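A visit to the Grorkden arena, open day
January 28, 2024

I arrived in Trudorville by the early bus, with my scarf and too many sandwiches. The college opens its basketball arena to the public two times in a year, once in winter and once in May, and I had never been inside except on game nights. I have followed the women's team for two seasons now, so I wanted to see the place when it is quiet.

The Grorkden arena has 3,214 seats. On television it looks bigger. When you stand on the court and look up, the last row is quite near, and I understood why visiting teams complain about the noise. Our guide told us that the floor is put down in panels and taken up again for concerts. We were allowed to walk on it in socks only. My group had 14 people, most of them parents with children who wanted to shoot, and they got their chance later.

First we saw the home locker room. It is smaller than I expected and very tidy. On one wall there is a board with the game plan, but it had been wiped clean for us. A boy asked where the visitors change, and we were taken there also. It has the same benches but older showers, and the guide laughed and did not say more.

After this we went down a corridor to the training rooms. The Bhatt room is for treatment and taping, and the weight room is beside it, with a glass door between. The guide spoke for a long time about how players recover between two games in one week, with sleep, light shooting and much stretching. For me this was the best part of the tour. I had always thought that the day after a game was free, but the players come in before lunch and watch the whole game again with the coaches.

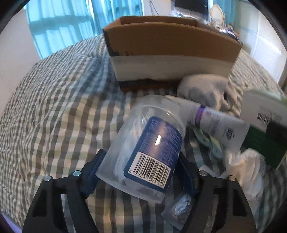 A jar with a dark blue label, open day in Trudorville.

At noon there was an open practice. It lasted 70 minutes and we could sit anywhere, so I took a place behind the bench where a ticket usually costs too much for me. They worked almost only on defense. The same play was run again and again, with the coach stopping it each time somebody was late to the corner. In the last games the team gave away many open shots from there, so I was glad to see it. Their free throws were good in practice. I hope they remember them on the road.

The children then had the court, and there was a shooting contest with a signed ball as the prize. I did not enter. Lunch was at the Gurnik stand, the only one open, and the line was slow. I was happy about my sandwiches.

Some advice if you want to go in May. Entrance is free but you must register at the ticket window on the north side, and the tour groups leave from gate 2. Bring clean socks. The parking is small, and the bus stops closer to the door anyway. The team shop takes cards only, and the winter hats were already sold out when I came.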